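The Second Table

By the time the kettle in the back kitchen at Tralach has boiled for the first time, the day's returns are already stacked along the corridor, and somebody has usually started guessing what's in them. Tralach packs and repacks goods for small online shops, the sort of businesses that run out of a spare bedroom until one day they can't, and on a busy morning the corridor holds candles, phone cases, baby blankets and any number of boxes that have been opened once, in a hurry, and taped shut again by a person who was cross about it.

I'd come to see the robots, and I was expecting noise. What I got first was a long conversation about cardboard.

Rommel Rivera has worked with cardboard for most of his adult life and he has opinions on it. He'll tell you which suppliers score their folds too deep (his view, warmly held) and why a damp week in May makes every flap in the building behave like a sulky teenager. He spent years at a packing bench, folding and closing, and these days he splits his time between the bench and what everyone here calls the second table, where a pair of robot arms is being taught to do some of what he does.

"I thought they'd show up and just know how," he told me, and laughed for quite a while. "I fold a box without looking. Then you have to explain it to a machine, and you find out you never thought about it in your life. Which hand goes first? I had to stand there and watch my own hands!"

The project has a name, Bitimico, which came off a list and which people at Tralach pronounce in at least two ways. It began small. The company ships 2,489 orders in an ordinary week and has 76 people on the payroll, and the owners had trouble filling the late shift, the one with the most folding in it and the least conversation. The plan was to hand over the plain boxes first and leave the odd ones, the gifts and the breakables, with people.

That's still the plan, though it has wandered a bit. The arms are patient with a flat panel and a good deal less happy with a box that has had a hard life in the mail. A bent corner that Rivera would thumb straight without breaking off his sentence can hold things up for minutes. So the folders have become sorters too, and checkers, and in Rivera's case a kind of coach, spending over 10 hours a week beside the table.

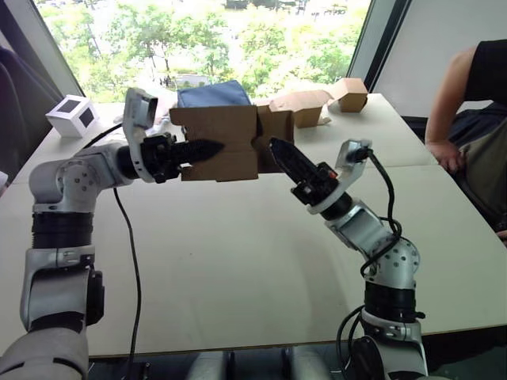 Two arms, one panel: box work at the second table at Tralach.

I sat with the crew through their lunch and asked what they minded. There was a pause, and then there was plenty. Some miss the rhythm of a long run of identical boxes, when your hands are busy and your head can be anywhere. One woman said the checking is harder on her eyes than folding ever was on her wrists, and that she goes home tired in a new place. There's worry about hours as well, and management's promise that no one will lose a shift over Bitimico is so far a spoken one. People would like it on paper, and they said so in front of the manager, who nodded and wrote something down.

But there's pride too – more than I'd expected. When an arm gets a fold right, word travels down the corridor. Rivera has started keeping the first good boxes of each new size on a shelf over his bench, with the date penciled inside the lid. He let me hold one. It was a perfectly ordinary box, slightly out of square, and he took it back from me with both hands and set it on the shelf next to the others before going off to see about the afternoon's returns.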